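About Lornar Swims

G'day, and thanks for stopping by! I started Lornar Swims because I love the ocean and I'm hopeless at racing in it, and I figured there had to be others like me. Our first swim was on August 31, 2019, off the beach at Jasum, in water cold enough to make my teeth ache. Seventy people turned up (one of them in a full tuxedo, who beat me by miles), and the entry fees went to the local surf club for a new rescue board.

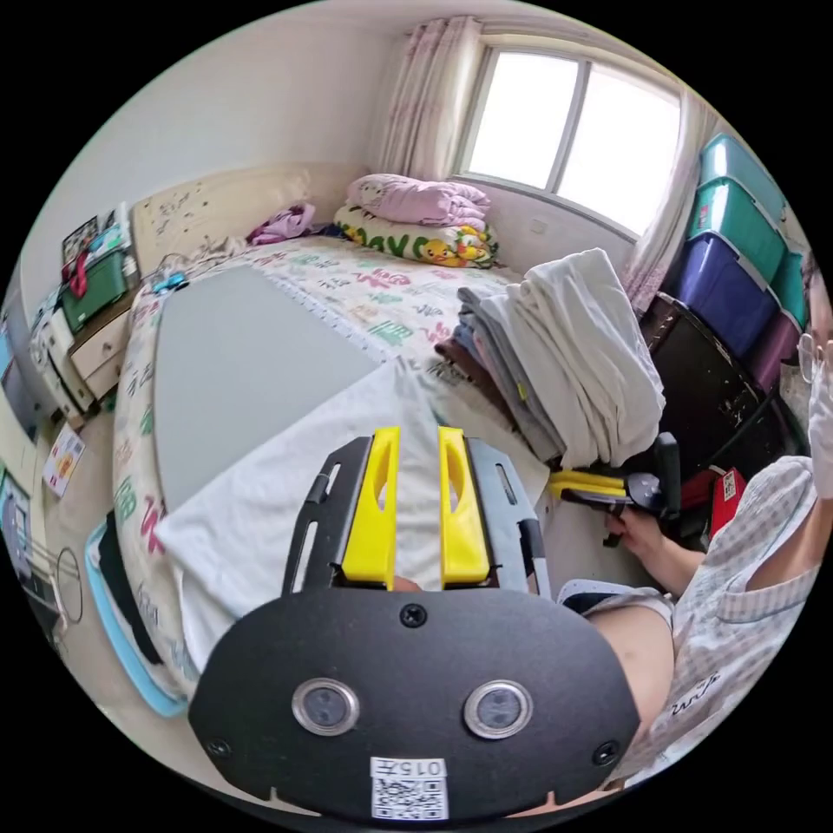

Yellow fingers up, bed behind

These days we run four swims a year. The big one is still the March swim at Tyagi, which is 1,100 metres around the headland and back to the sausage sizzle. You can do it in a wetsuit, in bathers or dressed as a prawn. We do time it, with the Zerinix chips you strap to your ankle, but the prize for coming first is a tea towel and so is the prize for coming last. The last-place one is nicer.
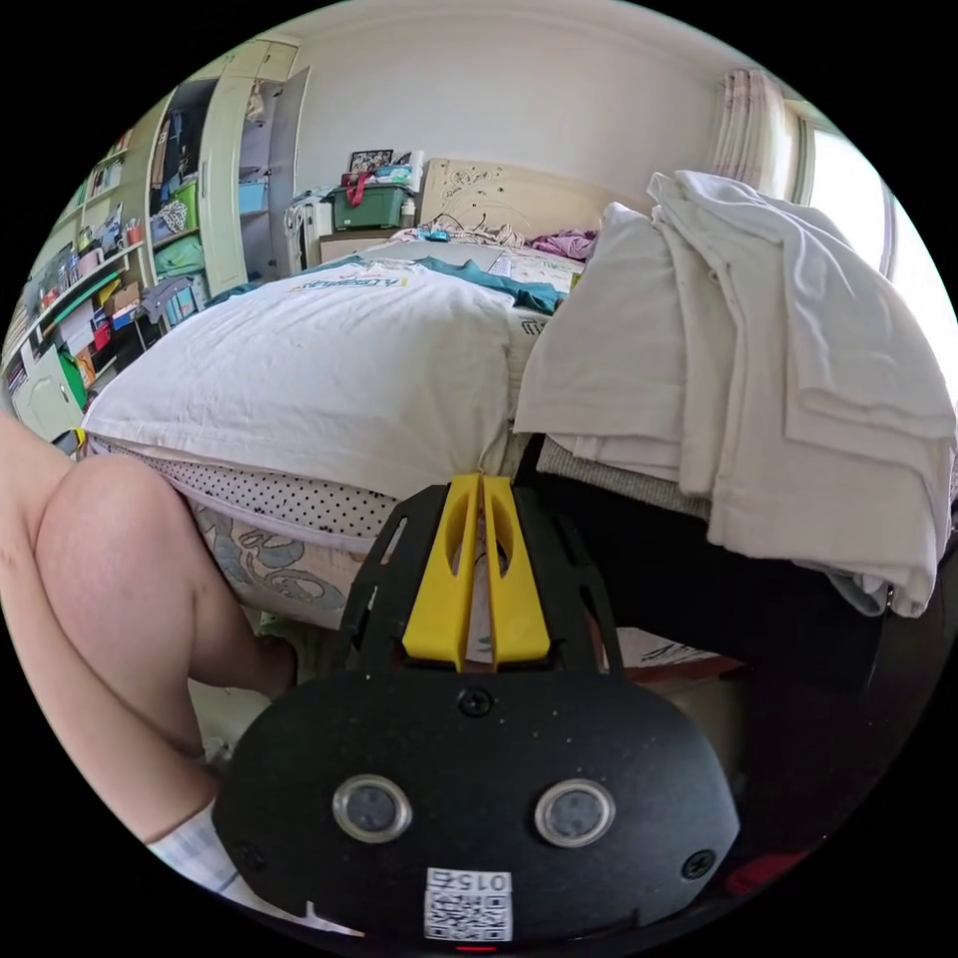
Gerrit Ntuli wrote to us after Tyagi to say the tea towel was all very well, but could we please put the first buoy somewhere a slow breaststroker can see it over the chop? Fair call, Gerrit. It's now bright orange and twice the height, and I've moved the second one as well while I was at it.

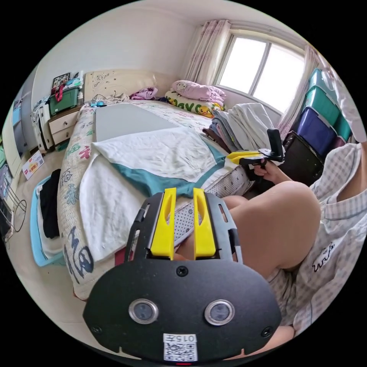 Where your money goes

Every entry has a charity share built in, and you pick from the list when you sign up. Last season that came to $3,878, split between the surf club, the food pantry and the learn-to-swim classes at the Jasum pool. Caps and towels are sold separately and help pay for the water safety crew.

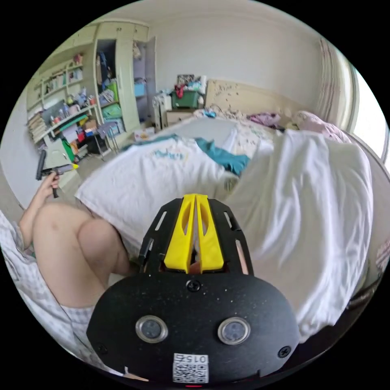
Label at the bottom, little red light just below it

If you've got a question about entries, or you want to bring your whole office along (please do, we love a team costume!), use the form on the contact page. I answer the emails myself, mostly at night, so give me a day or two.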